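# Minutes, Pillberg shared workshop, arm build group

March 9, 2026. Present: Remedios Cruzado, Gitau Lema, Rowena Catacutan, Sarla Yadav, and me (Jomar Villanueva, typing, so blame me for the spelling). We started late while Gitau hunted for the good extension cord. He found it under the bandsaw.

**Last minutes.** Approved. Rowena wants it noted that she did return the crimping tool, and I've now seen it with my own eyes, so noted!

**The hand.** Most of the evening went on this. Sarla has redone the finger timing so the thumb closes last, and I like it a lot better than the old way, where everything clamped at once and skinny things got squeezed out sideways. She ran it on 20 grips with the screwdriver handle at home and lost two. Gitau thinks both of those were the slack cable on the ring finger (he's been saying that since November, and I think he's right). Sarla will retension it and run the set again before she changes any more code.

**The whack-a-mole job.** We're sticking with the seal toy and its own little mallet as our test. Remedios asked if we could move to something more useful, like sorting screws, and we went back and forth on that for a good while. My feeling is that the mallet is a great test: you need a firm grip, a bit of wrist, and you have to stop before you flatten the toy. Rowena agreed, mostly. Remedios said fine, but she wants screws on the list for the next build. Added.

We still don't have a proper answer on how hard the arm should swing. I said start at the slowest speed and creep up. Gitau wants a soft stop in the code first, and we went with Gitau.

**Table setup.** Keep the teal cloth on. Rowena tried it bare and didn't like how things skated around. The other stuff (ketchup bottle, soda bottle, paper cup and so on) stays out for pick-up practice, but toward the back and the right, well clear of the mallet. Please don't drink the soda.

**Money.** We have $102 in the jar. The Wuvirthorpe order for cable and spare bearings comes to $31 with shipping. All in favor, so I'll send it off tonight.

**Name.** Still not settled. Malabanan got the most love, Rirkach came second, and Sarla hates both. Carried over again.

**To do**
- Sarla: ring finger cable, then repeat the grip runs
- Gitau: soft stop
- Rowena: tidy the wiring behind the shoulder joint
- Me: parts order, these minutes 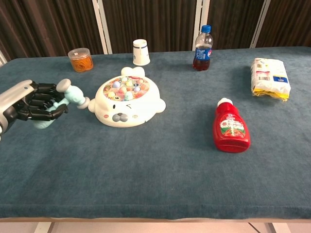

Remedios: One fix to the minutes please, Jomar. I asked for screws *and* washers on the next build list, and I'd like us to pick a bin size before Gitau starts printing any.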